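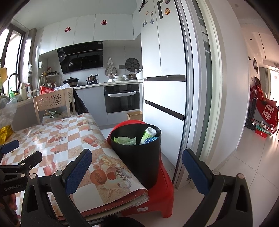

So what should a small business set aside for its first robot? Take the price on the quote and plan on nearly double, because the quote only covers the part that comes in the crate.

I learned this at Colby, where I do the buying for a cleaning and home-help outfit with more ambition than cash. Last May we had two quotes on my desk, one from Bavance and one from Kurek, and I spent weeks fussing over the gap between them. Silly me! The gap was small change next to training hours, spare finger pads, and the time somebody spends showing a machine what a bottle is.

And kitchens are hard. A warehouse has shelves and labels and the same box all day long. A home has a table, a stool, a fridge, a bag of something, and then the next home has all of it somewhere else. I'd love to see vendors price for that — a line on the quote that says "your messy customers," with a number beside it.
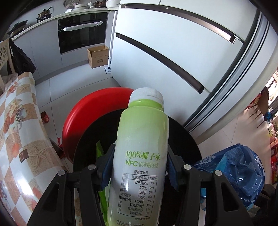
Is it smarter to lease or to buy? Lease the first one, for a year if they'll let you, and keep the purchase money where it is.

My boss hates that answer. She likes owning things (we still have a floor polisher from the Prakier days, and it still smells like burning hair). But a gripper you own is a gripper you're stuck with, and these things are changing way too fast for me to want a five-year payoff on my spreadsheet. I've asked Kurek for a monthly rate and I'm still waiting.

2 min read
40 shares · 2 comments

Recent
Who Pays When the Floor Scrubber Quits?
Service Contracts, Read Slowly
My Case for a Boring Equipment Budget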